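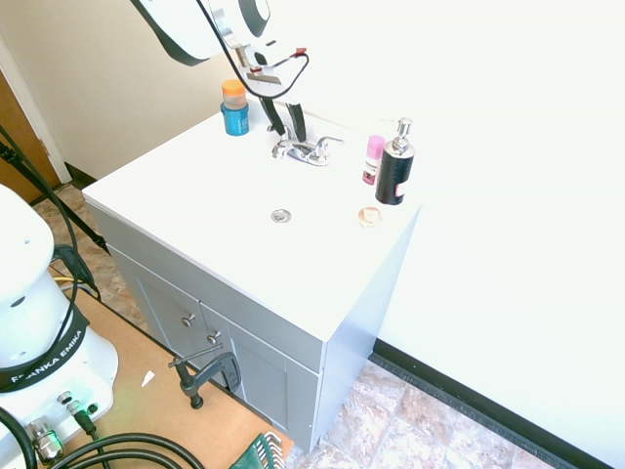
By Mitali Ekanayake | January 15, 2023 | Bath Linens

The Traltholm Hand Towel

I have been fussy about hand towels for most of my grown life. My grandmother kept a drawer of them, ironed flat, and guests were handed one at the door to the washroom as if it were a program at the theater. So when we started planning a towel of our own at Mitell, I had opinions, and I'm afraid everyone in the office heard all of them!

The Traltholm is the one we ended up with after a long June of washing and hanging and washing again. It's a flat waffle weave on one face and a short, soft loop on the other, so you can dry your hands on the loop side and use the waffle side for your face (or the other way around — my sister does, and we've stopped arguing over it). It weighs enough to feel like a proper towel and still folds down small in a drawer.

The cotton is spun for us by Rieger, who also make the yarn for our bath sheets. We tried a cheaper yarn early on and it shed all over my black cardigan for a week. The Rieger yarn costs more and lints a little in the first wash, then settles down.

Every towel has a hanging loop sewn into the middle of one long side and a second one at a corner. I went back and forth on this more than I'd like to admit. A corner loop is best for a hook on the back of a door, and a side loop is best for a peg next to the sink, and plenty of people move house.

Colors are Oat, Fog, Brick and a deep green we call Callard, after the street our first workshop was on. Callard does run a touch in warm water, so please wash it with darks the first two times.

Size: 80 by 55 cm
Fiber: 100% cotton
Weave: waffle face, looped back
Hanging loops: two, cotton tape
Item number: 2355
Sold: singly or as a pair

Care

Machine wash warm and tumble dry low, or hang it on a line if you have one. Skip the fabric softener. I know it smells lovely, but it coats the loops and the towel stops drinking up water the way it should. If yours has gone a bit stiff, a half cup of plain white vinegar in the rinse brings it back nicely.

The waffle side will shrink slightly in the first wash and the squares will puff up. We cut the towels a little long to allow for it, so don't worry if yours looks bigger than the listed size when it comes out of the wrapping.

Ordering

We wove 136 of the Brick for this first run, and the other three colors will be restocked as they sell. Pairs come tied with a cotton ribbon, and we're happy to tuck in a handwritten note — just leave the words in the box at checkout. Unwashed towels can come back to us within 30 days.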